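Ticket: second pair of hand-held grippers, buy now or wait?
Category: Equipment / purchasing
Status: open, waiting on quote
Opened by: Sang Quan

Right, starting this one because the email thread has got silly and I can't find anything in it any more. The question is simple enough. We have one pair of grippers, everybody wants them, and I've been asked whether the budget will stretch to a second pair before the year closes. I said yes far too quickly and now I have to prove it!

Update 1
Rang Bullosar. Their price for a matched pair is 3000, and that's with the cameras fitted but without the marker cubes, cables or any kind of headset mount (I did ask twice). Grurkar will do a pair for 2000, but the fingers are a different shape and I don't know whether our spare pads would go on. I've asked them for a drawing. Delivery from Bullosar is 24 working days, Grurkar wouldn't commit.

Update 2
Lâm asked what the kit is used for at the moment, so they can decide which budget it comes out of. Fair question. Kitchen jobs, mostly — the microwave table is the one booked most often, and it needs both hands, so splitting the pair between two people is no use.

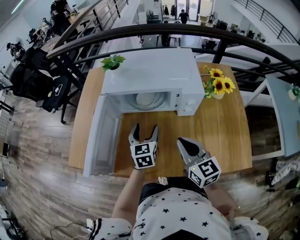
Photo: Sang Quan, February 2024

A marker cube on each gripper, please note, because that's the bit missing from both quotes. We can print our own markers but the cubes have to sit square on the body, and I'd sooner pay for proper ones than have somebody out there with a glue gun again. I've added them as a separate line.

Update 3
Grurkar's drawing came through. The pads won't fit, or at least I can't see how they would, the mounting holes are in the wrong place. So the cheap pair means buying a second lot of spares as well, and keeping two boxes, and labelling the two boxes, and we all know how that goes. I've put both options in the Tilus sheet with spares for a year so you can see them side by side. The gap is a lot smaller than it looked on the phone.

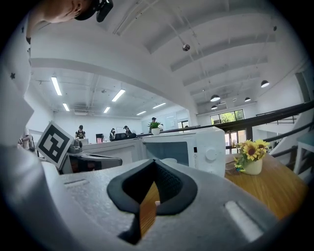

Pads are the thing I'd budget for whichever way we go. I've put down 3 spare sets per pair and I don't want that trimmed, it's a small line and it's the one that stops work when we run out. Microwaves and tables we've got already, so no new furniture on this ticket (yes, I did see the request for a second table, it can have its own ticket).

Update 4
Bullosar will hold the price until the end of the month if we send a purchase order number. They'd also do a bit off if we took two pairs, which I mention only so that it's written down — there isn't the money, and the next round of planning is in September.

Still to do: cube price from Bullosar in writing, cable lengths from whoever set up the current pair, and a yes or no from Lâm. I'm leaning heavily towards Bullosar. If you disagree, put it in here and not in my inbox, please!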